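Home | Ask | Topics | Embassies & Consulates | Log in

Does an honorary consul have to present credentials too?

Our town, Bremumthorpe, just got an honorary consul for Zulitz and I got into a silly argument at dinner over it. I say only ambassadors hand their papers to the head of state. My brother-in-law swears everybody does it — sash, handshake, the works. Who's right?

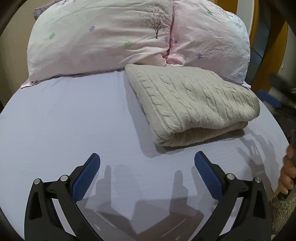

Two flowered pillows on a lavender sheet.

posted by drerneo_fan

You are, mostly. An ambassador brings a letter from one head of state to another, so there's a ceremony. A consul gets a commission from the country sending them, and then the host government gives its okay, called an exequatur. Mine was all mail and waiting (I did this for 3 years in a port town of 3,803 people, so don't picture a palace). I wore a tie once, in March.
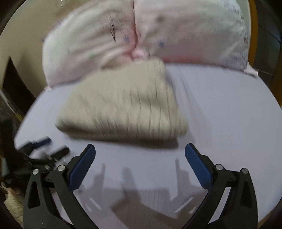

Photo: Paracha

posted by harborlights

I think they all go to the capital? My cousin went to one and there were 100 guests and really good cake.

posted by cakeandflags

That was probably a national day reception, cakeandflags! Those are open to all kinds of people. One thing to add — a chargé d'affaires usually goes to the foreign minister with a letter, so not every embassy head sees the president or king either.

posted by oldpouch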